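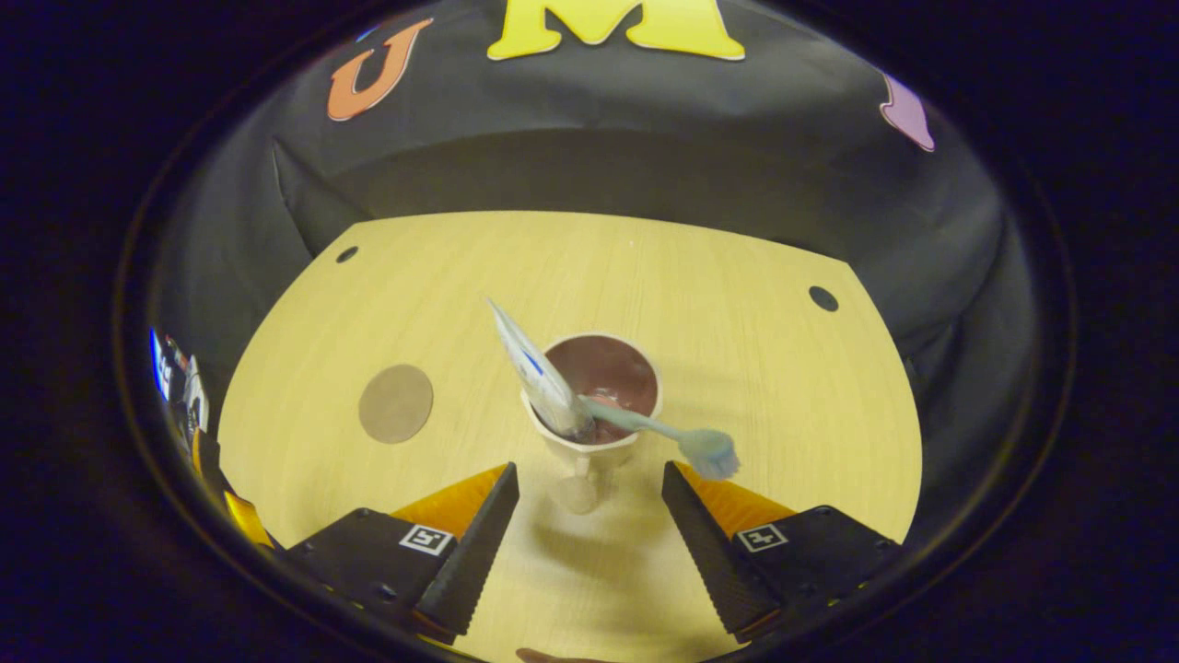 The toothbrush cup, seen from between the gripper's fingers.

I'd been looking forward to the Mivbridge open day since July, mostly for the robotics room, and I went straight up there before the tea urn had even been switched on. Yaw Wumbei was running the table and he let me ask daft questions for far longer than he needed to!

The group's project is called Ivura, and the idea is that you teach a robot arm a job by doing it yourself with a gripper you hold in your hand. The camera rides along on the tool, so it gets the same view the arm will have later (very wide, a bit like peering through a door spyhole). The little square markers on the fingers tell the software how far open they are. No joysticks, no programming, you just pick the thing up and put it down.

The job was a cup with a toothbrush and toothpaste in it, to be moved on to a round grey-brown mat. I'd have grabbed it by the rim. Yaw goes for the stem, fingers either side, and says the brush sticking out over the edge is what makes it interesting, as it shifts the balance and gets in the way if you come in from above.

The result he was proudest of came from a comparison. They trained one version on 1,000 recordings of a single cup in a single spot, and another on just 100 with the cup and its contents moved each time. Then each had 100 tries on layouts it had never met, and the small, messy set won easily. I had 2 goes myself and was hopelessly slow (he kept both recordings, bless him).

I did ask about wet cups. They haven't tried those yet, and Ostrowski, the next lab along, wants to borrow the method for kitchen things first. I missed the Ridik talk downstairs completely and had to get the notes off the desk on my way out.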